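Is the Moltgate dye test worth doing before I call someone out?

Jamie Mapplebeck
Posted in Plumbing and Bathrooms, November

My water meter has gone up far more than it should have and the supplier wants me to check for a leaking toilet before they'll send anyone. They suggest putting food colouring in the cistern and seeing if it turns up in the pan. My neighbour swears by a Moltgate kit with little dye tablets, which seems a lot of money for something I've got in the baking cupboard. The house was built in 1888 but the toilet is a Mekis one, fitted 3 years ago. Meter says 2915 this morning. Does the colouring thing work or is it one of those tips everybody repeats?

Callum Cheetham
Top contributor, 13 replies in this section

It works, up to a point. Take the lid off, put a good squirt in the tank, put the lid back and leave it half an hour without flushing. Colour in the pan means the flush valve is letting water by. A clear pan doesn't mean you have no leak. If the fill valve is overfilling, water can run down the overflow, and a slow weep may need a couple of hours to show. I'd leave it overnight if you can manage without.

I'm not convinced by the kits. I've used both and couldn't tell any difference apart from the price.
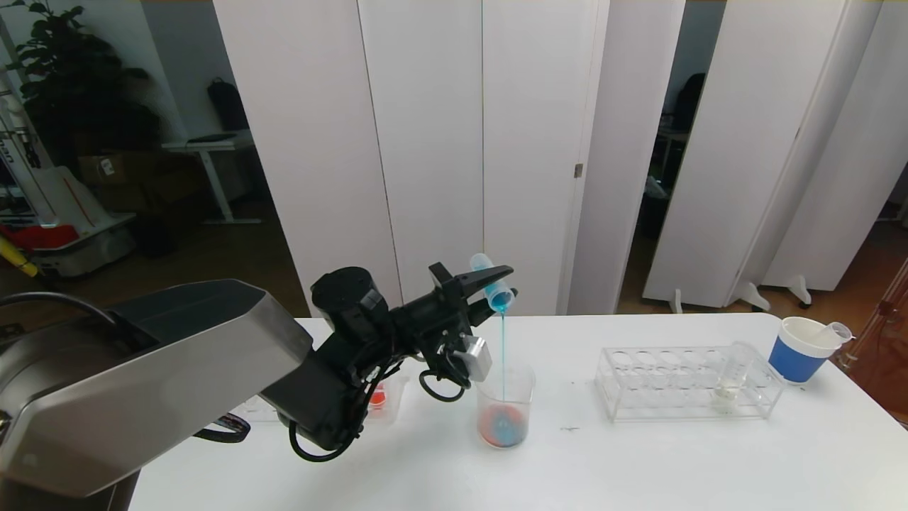

Choosing the colour matters more than the brand, and I'd go for blue. Red gets mistaken for rust in old houses, and yellow is useless for reasons I needn't go into. Blue also stays easy to pick out for a while when it meets another colour, like the blue swirling into the red near the bottom of the beaker. So if you've already tried red and want another go, flush twice first or you'll be guessing at purple. And do turn off any of those blue cistern blocks, or rather take them out, as they'll ruin the test.

hartley_stoleo

Just change the washer. Suppliers always blame the toilet. Mine did and it was the pipe under the drive, took them months to admit it. Turn your stopcock off and see if the meter still moves, then you'll know whose problem it is.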